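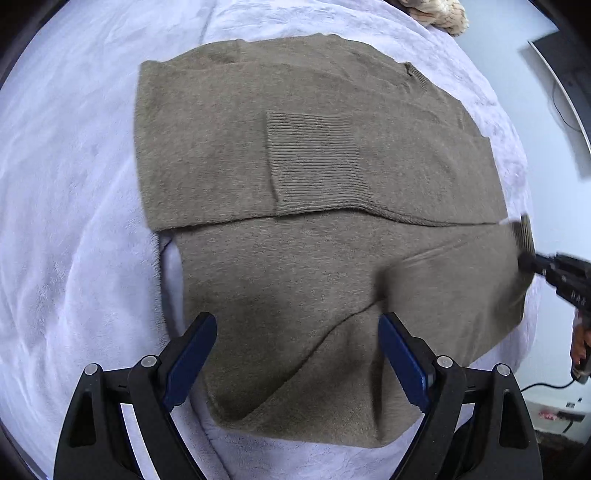
Planning and Buying Equipment for Robot Work
Unit 5: Hand-held grippers and the rest of the list
Firnavdale, evening course
Notes by Setareh Parsa. The cost sheet is by Lertchai Chantharasri.

Read this before the session. Bring your draft equipment list from Unit 4, with prices filled in where you have them. If you don't have a price, write "no quote" in the box. Do not leave it blank and do not put zero.

5.1 Start with the task

Last unit we covered fixed arms. In this unit the tool is carried by a person, and the recordings are used later to train an arm. The budget has a different shape. There is less hardware and more labor, and the small items are a larger share of the total.

The running case is the Junia project, which is to fold household clothing on ordinary furniture. Write the task down before you look at any catalog. For Junia the task statement is:

Fold one knitted garment on a bed and leave it flat enough to stack.

It is a short sentence, but several lines of the budget come out of it.

"Knitted" means soft, stretchy material that sags between two holding points. The fingers must take hold of a single cuff and also of several layers at once. Ask the supplier for the opening width and for the pad material.

"On a bed" means a surface that gives. A finger that works well on a hard table can push into a blanket and pick up the blanket along with the sleeve. Plan for trial time on the real surface.

"Fold" means two hands for most garments. Two hands means two grippers per operator. Students often price one and double it in the last week, when the money has been assigned to something else.

"Flat enough to stack" is the acceptance test. Somebody has to judge it, and that person's hours are a cost.

5.2 Sort the list into four groups

Group A, capital items. Grippers, cameras if they are not built in, the computer that receives the recordings, the monitor.

Group B, parts that wear. Finger pads, rubber bands, straps, cables, batteries if the tool has them. Pads are the main one. They have teeth or ridges, and the ridges wear down and collect lint from wool and fleece.

Group C, things in the room. Garments, bedding, lamps, power strips, storage boxes, blinds if there is a window near the work.

Group D, people. Operators, the person who reviews the recordings, and the person who resets the garments and keeps the log.

Group C is where lists are usually thin. In Manee Luangrath's first list for Junia the whole group was one line, "misc. household." The review sent it back. The second version had a separate line for garments by type: plain knits, cable knits, ribbed cuffs, items with collars. This made the request longer and it was approved without changes.

5.3 How many grippers

Work from stations. A station is one operator at one surface.

Grippers needed = stations x 2, plus spares.

For spares we use one per pair of stations, rounded up. A single station therefore needs three grippers. If the supplier repairs in your own city you may argue for fewer. If the unit has to be shipped abroad for repair you should argue for more, and you should say so in the request with the repair time written next to it.

Buy all units of the same model and the same revision. Mixed units mean mixed recordings, and sorting them out is paid for in Group D hours. 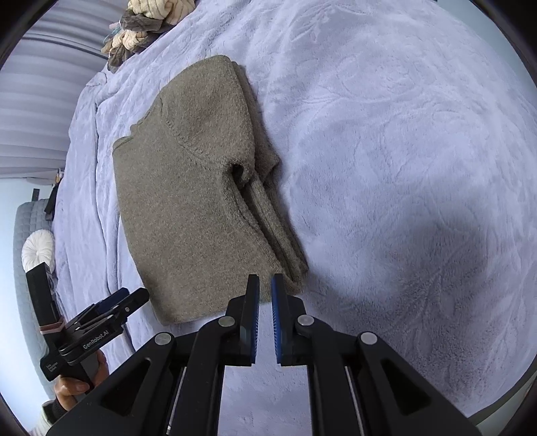

Figure 5.1. Folded sweater on the bed, with two hand-held grippers at the near side.

5.4 Questions for the supplier

Send these in writing and keep the answers with the quote. For this unit you will compare two quotes, one from Bravadik and one from Procházka. Both are in the course folder.

Are the finger pads sold separately, and in what pack size?
Can the pads be changed by the user? Which tool is needed?
What is the weight of one unit, ready to use?
Is the camera view wide enough to show both fingertips and the work?
Does the unit need a cable during use, and how long is it?
What file format do the recordings come in? Is there a yearly fee to open them?
Who pays shipping on a warranty repair, in each direction?
How long will pads and fingers for this model be kept in stock?

The Bravadik quote is lower on the unit price. It does not include pads after the first set, and the software is priced by the year. The Procházka quote is higher on the unit price, with spare pads in the box and no yearly fee. You will have to bring both to the same period before you can compare them. Use the length of the project, which for Junia is 14 months.

Do not compare on unit price alone. If you do, your worksheet will be returned.

5.5 Usable recordings

A budget for data collection is a budget for usable recordings. It is a common error to divide the cost by the number of recordings made.

In the Junia trial the team made 100 recordings. After review, 76 were kept. The others were dropped for these reasons, most frequent first:

The garment slipped out of the fingers during the fold.
The blanket was picked up together with the garment.
The operator's sleeve covered part of the view.
Light from the window changed during the recording.
The garment was not the one written in the log.

The first two point to pads and surface. The third is solved with a note to operators about clothing and costs nothing. The fourth may need blinds or a lamp, so it goes in Group C. The fifth is a labor item and goes in Group D.

Cost per usable recording = total trial cost / recordings kept.

Lertchai's sheet does this on the second tab. Change only the yellow cells. If you overwrite a gray cell the totals on the first tab will be wrong and there is no warning.

5.6 The small items line

The Group B and Group C total for Junia came to $2,177. It was higher than the team expected. Most of it was pads and garments. A few remarks on the entries:

Garments. Used clothing is fine and is closer to what the arm will meet later. Buy several sizes. Wash before first use and note that the laundry cost repeats. Knitwear changes shape after washing, so the old and new measurements both go in the log.

Bedding. At least two blankets with different surfaces. Plush fleece holds a garment in place by friction, and a smooth cover does not. An operator trained on one will be slower on the other for the first day.

Power. Count the outlets in the room you will use. Then count the plugs. Add the power strip to the list with its cord length. Cords should run along the wall, away from where the operator stands.

Lighting. Check the room at the time of day when you will work. Surachet Ruangrit checked the Junia room on a Sunday morning and the sessions were held in late afternoon, so the lamps were bought as an extra order, with extra shipping.

Labels. Every gripper gets one, with its own number, and the same number is used in the log and on the repair form.

5.7 Labor

Folding looks quick. A full cycle has more in it than the fold: pick the garment, lay it out, write the log entry, record, check that the file was saved, reset. In the trial the fold itself was less than half of the cycle. Use the full cycle time when you estimate operator hours.

Holding a gripper in each hand is tiring for the wrist and forearm. Plan breaks and enter them as paid time. Do not plan a full working day of recording for one operator. Two operators who take turns at one station, with the resting one doing resets and the log, is the arrangement we recommend for small teams. It costs more per hour and less per usable recording.

Review takes longer than people plan for. Chaiwat Rattanakul reviewed all of the trial recordings and his hours were not in the first budget at all. They were in the second.

5.8 When to order

Work backward from the first recording day.

Order grippers first. Lead time is set by the supplier and you cannot shorten it. Order one extra set of pads together with the grippers, in the same shipment.

Order the room items once the room is confirmed. Furniture size decides the bedding size.

Buy garments last, after the task statement has been signed. If the statement changes from "knitted" to "any," the garment line changes with it.

If your budget year closes at the end of the calendar year, the purchase request should be with the office by November at the latest. Late requests are held over and the quote may expire in the meantime. Look for the validity date, which is usually at the bottom of the quote in small type.

5.9 What to hand in

One page, with the following:

Task statement, one sentence.
Number of stations and number of grippers, with the spare count shown.
Totals for Groups A, B, C and D.
Comparison of the two quotes over the full project period.
Cost per usable recording, using the Junia trial figures.
Your choice of supplier, in two or three sentences.

Attach the cost sheet as a file. Put your name in the file name.

For the session, be ready to say which single line you would cut if the total had to come down, and what that cut would do to the number of usable recordings. Cuts to Group A are accepted if the station count is reduced at the same time.

Reading for Unit 6: the section on maintenance contracts in the course folder, first half only.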